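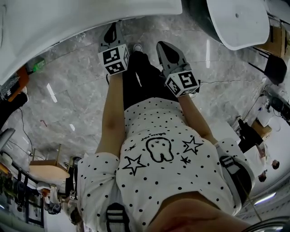
Funmilayo Ogunleye wrote in after last week that black on white is where every shirt in her house goes wrong, first the white goes dull, then the black goes gray, and by the end you can't tell if it's dirty or just old. Good place to start. Most of tonight is her question.

TEXTILES 2834 – Prints, class 4
Black prints on light tops: how they're made, how they wear, how to wash them

Bring back your swatch cards. If you haven't done the rub test from class 3, do it before you read page 2.

Two jobs on one shirt

The polka dot shirt with the tooth on the front is really two designs. Small black dots all over = the ground. Tooth, stars, line of script = the motif. They may or may not be made the same way, and you can't tell from across a room. You have to handle it.

All-over print: usually done on the cloth before cutting. Look at the side seams and the armholes. Dots sliced in half at the seam, then cut first print second is unlikely.

Placement print: done on a cut panel or on the finished shirt. Sits where somebody put it. Check it against the neckline, they drift.

Sometimes the dots and the drawing go down together on the front panel. Then the dots stop clean around the drawing. If dots run UNDER the drawing you will usually feel or see them through the lines, at least with thin ink.

Line drawings vs. solid shapes

Outlined star, solid star – same ink, very different wear.

A solid patch bends in the wash and cracks across the middle. The bigger the patch the sooner. An outline has less ink to crack but any break shows right away, your eye follows the line and stops at the gap. Thick outlines hide more than thin ones. Small script is worst of all. Fine loops fill in at printing or drop out in washing, and then it's a smudge over the picture.

If you are designing your own for the August piece: go up one pen size from what looks right on paper. Teresa Wilczyńska's sample from last year is in the folder, two widths of the same line side by side. Look at the thin one near the hem.

Kinds of print, quick version

Pigment: color held on the surface with a binder. Soft if thin. Fades by rubbing.
Plastisol: sits on top, feels like a skin. Bright, hides the ground well. Never touch with an iron.
Dye / reactive: goes into the fiber. No feel at all. Holds well on cotton, needs a good rinse when made.
Transfer: film pressed on with heat. Edges lift first, corners and points, so watch the tips of stars.
Flock: fuzzy. We're skipping flock.

Feel test. Close your eyes, run a thumb over the front. Nothing there = dye or very thin pigment. Slight drag = pigment. Rubbery = plastisol or transfer. Then stretch it sideways, gently, and look for white hairlines in the black.

Where it wears

Shoulders under bag straps. Strap edge moves a little with every step and that is the rub test, done all day. On all-over dots you get a pale band before anything else on the shirt has changed.
Front of the belly, from leaning on counters.
Underarm – that one is sweat and deodorant, seperate problem, class 6.
Hem, if it gets tucked.

A loose cut helps. Less stretch across the print, less pull at the shoulder seam. Won't help with straps.

Weight matters too. The Trutau jersey we used for swatches is 225 gsm, heavy for a T-shirt, and it holds a print flat. The thin Musville one curls and the print curls with it. Put both in front of you and fold them hard across the ink.

Washing

1. Inside out. Every time.
2. Cool or barely warm. On the school machine that's the 38 setting, the dial says C not F.
3. Short cycle, half load.
4. Whites with prints do not go in with plain whites. They go with light colors. People fight me on this.
5. No chlorine bleach. Oxygen bleach is ok on most, test inside the hem first.
6. Black trousers stay out of it. New ones for sure, and old ones as well if the white ground still looks white and you want to keep it like that.
7. Hang or dry flat. If you have to tumble, low, and take out damp.
8. Iron from the back, cloth between. Transfer and plastisol: don't.

Graying of the white is mostly loose dye and leftover detergent, so use less detergent. Rinse again if the water is cloudy. The Nidard powder in the cupboard needs two rinses in our water, the liquid is fine with one.

Numbers from our own test

Same black dot print, Kaczmarczyk cotton, washed right side out next to inside out. We stopped at 38 washes. Inside out kept 70 percent of its dots with no visible break. I lost the tally sheet for the right-side-out half so we're redoing it, but you can see the cards on the wall and it wasnt close.

Stain on a dotted ground

Dots hide small stains pretty well, which means they get washed and dried without being treated. Then they're set. Check in daylight, flat on a table, before the machine. Work from the back of the cloth with a damp rag and push the stain out the way it came in. Dab. Rubbing takes the dots with it and leaves a clean bald spot.

For next time

– one light top with a black print, from home, any age
– write down: print type by feel, all-over or placement or both, worst wear spot
– draw the worst spot actual size
– old toothbrush, white rag, hand lens if you've got one

Cards get collected at the door. Swatches from class 2 still missing for the back row, please look in your bags.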